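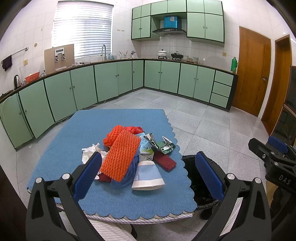

The kitchen table on the ground floor in Dimham, with a milk carton, a paper cup and other items for sorting.

Tenants in the Sandhu building in Dimham will have to sort their kitchen waste into separate bins starting in October, the building's management office said in a notice sent to all households on 18 May 2021.

The new rules cover 702 apartments in three blocks, along with the shared kitchen on the ground floor. Until now, residents have been free to put everything from vegetable peelings to old sponges in a single bag and leave it in the chute room on their floor. The chutes will be closed when the new system starts, and bags will have to be carried down to the yard behind the second block.

Brijesh Mathur, who manages the building, said the change follows a rise in the fees charged by the hauler, Stuvix. Under the contract that ends this fall, the building pays one flat rate no matter what is in the bags. The new contract charges for mixed waste by weight. Food scraps and clean recyclables are picked up at a lower rate.

"We are paying to have milk cartons taken away as if they were garbage," Mathur said. "If they're flattened and put in the right bin, they cost us much less. The savings will go toward keeping the service charge where it is."

There will be four bins in the yard. The green bin is for food scraps, the blue one is for paper and cartons, and the yellow one is for hard plastic, metal and glass. Everything else goes in the black bin. Each household will also get a small lidded pail for food scraps, which can be picked up at the office from the middle of September. Replacement pails will cost $15.

Most of the questions so far have been about small things that people throw away every day. The office has put together a list, and a copy will be posted by the elevators. Milk and juice cartons go in the blue bin after they are rinsed and flattened. Caps should be taken off and put in the yellow bin. Paper cups go in the black bin for now, as Stuvix does not accept them with other paper. Used tissues and paper towels also go in the black bin, along with scouring sponges and worn-out dishcloths.

Foam nets of the kind that come around pears and mangoes are not accepted for recycling either. Neither are thin plastic bags, which get caught in the sorting belts at the Stuvix plant in Runau. Residents who want to keep plastic bags out of the black bin can take them to the drop-off box at the Runau market, where the box is emptied twice a week.

Old clothes and other textiles should not go in any of the four bins. A collection cabinet for fabric will be placed next to the bike racks. Items can be worn or torn but have to be clean and in a tied bag.

Anneliese Stöcker, who lives on the fourth floor of the first block, said she already separates her food scraps and takes them to a garden plot outside town. She supports the new rules but is unhappy about the chutes.

"I can walk down with a bag. My neighbor is 84 and she can't," Stöcker said. "I asked at the office what she is supposed to do, and I was told they're looking into it."

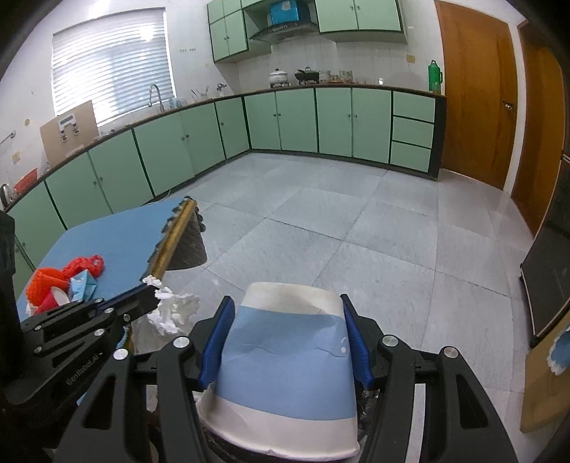 Mathur said the office is working on a pickup service for residents who have trouble with stairs or with carrying things. Bags would be collected from the apartment door on two mornings a week at no charge. Anyone who wants to be added to the list can call or leave a note in the office mailbox. The service has to be in place before the chutes are closed, he said.

The shared kitchen will switch over earlier than the apartments. The room is open to all tenants and can be booked for family meals and parties. It has been cleaned by the building's own staff for years, and the people who use it are asked to wipe the table, sweep the floor and put any trash in the lined wastebasket before they leave. Under the new rules they will have to sort it as well, and carry the bags to the yard the same day.

Pankaj Maurya, who is in charge of cleaning, said the shared kitchen produces more mixed waste than any other part of the building.

"After a birthday you get cups, cartons, fruit, tissues, all of it in one bag," Maurya said. "We aren't going to open the bags and sort them. It has to be done at the table, when people are clearing up."

A second wastebasket for cartons and paper will be added to the kitchen, and a food pail will be kept under the counter. Large serving pots should be scraped into the pail before they are washed. Cooking oil must not be poured down the sink. It can be brought to the office in a closed bottle, and the office will pass it on to Stuvix once a month.

The deposit for booking the kitchen will go up to $70. It will be returned in full if the room is left clean and the trash has been sorted. If it has not, the office will keep part of the deposit to cover the extra time. Bookings that have already been made will be honored at the old deposit.

Some tenants have asked whether households can be fined. The notice does not mention fines for apartments, and Mathur said there are no plans for them. Stuvix can refuse a bin if it has too much of the wrong material in it, however. In that case the whole bin is charged as mixed waste, and the cost is shared by all three blocks.

Akash Negi, who rents in the third block with two roommates, said he had no strong feelings about the sorting but wondered about space. The kitchens in the smaller apartments have room for one wastebasket under the sink, he said, and there is no balcony.

"I'll probably hang a bag on the door handle for cartons," Negi said. "The food pail can go on the counter, I guess, if the lid is any good."

The office has a sample pail on display for people who want to see the size before September. It has a carrying handle and can go in the dishwasher. Liners made of paper will be sold at the office at cost, but newspaper also works. Plastic liners are not allowed in the green bin, including the ones sold as compostable, as the plant in Runau is not set up to handle them.

Sushil Chaudhary, who looks after the yard, said the area will be repaved over the summer so that bins can be rolled out to the truck more easily. Six parking spaces will be lost during the work. Four of them will be available again when it is finished, and the other two will be used for the bins and the fabric cabinet. Tenants who rent one of the affected spaces will get a separate letter.

The yard gate will be unlocked from 6 a.m. to 10 p.m. Glass should not be dropped in the yellow bin after 8 p.m. out of consideration for the apartments that face the yard.

Furniture, mattresses and appliances are not part of the new system. As before, residents have to arrange for those to be picked up themselves, and nothing may be left next to the bins overnight. Batteries and light bulbs can still be handed in at the office.

An information meeting will be held in the shared kitchen before the pails are handed out. A representative from Stuvix is expected to attend. Questions can be sent in ahead of time through the office mailbox, and the printed notice is available in large type on request.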